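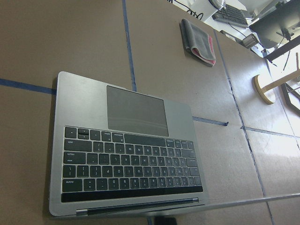 Silver laptop, lid open, at the keyboard check.

Laptop return and condition checklist
Sollora equipment room, October round
Checked by: Terence Sugden

Fill in one sheet per machine. Tick, cross or N/A, then a comment if there is anything to say. A cross does not mean the machine is scrapped, it means someone has to look at it again before it goes out. Notes below are for the silver laptop from the Lina shelf.

Part A. Keyboard and palm rest (lid open)

A1. All keys present. Tick.
Comment: Black keys, white lettering. Letters, numbers and punctuation all there, arrow keys too.

A2. Lettering readable. Tick.
Comment: Shift, return and delete all clear, also option and command. Pay attention to the small print on the modifier keys when you do the others in this batch, it is the first to go.

A3. Keys return when pressed. Tick.
Comment: Did the space bar at both ends and in the middle. The old form only asked for the middle.

A4. Strip above the number keys. Tick.
Comment: This model has the long glossy black strip and no row of function keys. Please do not write "function keys missing" on the sheet. Two sheets came back to me last month with that on.

A5. Trackpad clicks in all four corners. Tick.
Comment: Stiffer at the top than the bottom but within what I would pass.

A6. Palm rest free of stickers and writing. Tick.
Comment: Plain metal, no markings. Asset label goes on the underside, never here.

Part B. Hinge

B1. Lid opens smoothly. Tick.

B2. Lid stays where it is put. Tick.
Comment: Tried it at three positions. No drop.

B3. Hinge line clear of crumbs and grit. Tick.
Comment: Brushed out with the soft brush before closing. Always do this with the lid open. Anything left in there gets pressed against the screen.

Part C. Outside (lid closed)

C1. Lid closes flat. Tick.
Comment: Put it down on a level surface and look along the long edge. If one corner stands up, stop and go to Part E. 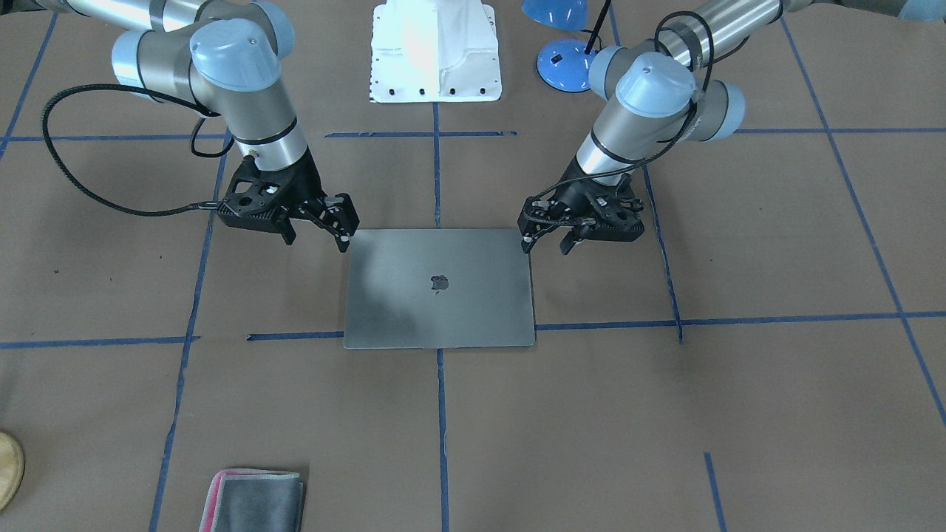 C2. Lid surface. Cross, minor.
Comment: The finish is less even over the lower left half, a bit darker and mottled. I have put it down as cosmetic. Wipe with a barely damp cloth, let it dry, and look again under the desk lamp. If it has not shifted, leave it alone. No spray, no scouring pad, and none of the Bamasis cleaner, that is for the benches.

C3. Logo on lid intact. Tick.
Comment: Small dark Apple logo, near the middle.

C4. Dents or bent edges. None found.
Comment: Run a finger round all the sides as well as looking. Shallow dents are easier to feel.

C5. Underside screws and feet. Not done.
Comment: Left for the second check. Whoever does it, initial the box and don't just tick it.

Part D. Power and charging

D1. Starts from battery. Tick.

D2. Charges with its own lead. Tick.
Comment: Left on for 10 minutes, charge went up.

D3. Battery cycle count under 300. Tick.
Comment: Copy the figure from the system report to the register, not on to this sheet.

D4. Lead sound along its whole length. Cross.
Comment: Outer sleeve is splitting near the plug. Lead withdrawn and put in the Krajčí return box. Replacement needed before the laptop is issued. I have asked for 2 so that there is one spare.

Part E. If the lid does not sit flat

E1. Do not press it down.
E2. Do not charge it. Unplug it if it is on charge.
E3. Move it to the metal cabinet and tell me the same day. A swollen battery is the usual reason and it is not a job for the equipment room.

Not needed for this machine.

Outcome: Hold. Can be issued once D4 is put right and C5 is done. C2 need not delay it, but the condition must be written on the loan slip so the next borrower is not asked about it.

Changes to the form since the last round: B2 is new, A3 has been reworded, and the question about the carry case has moved to the bags sheet.

T. Sugden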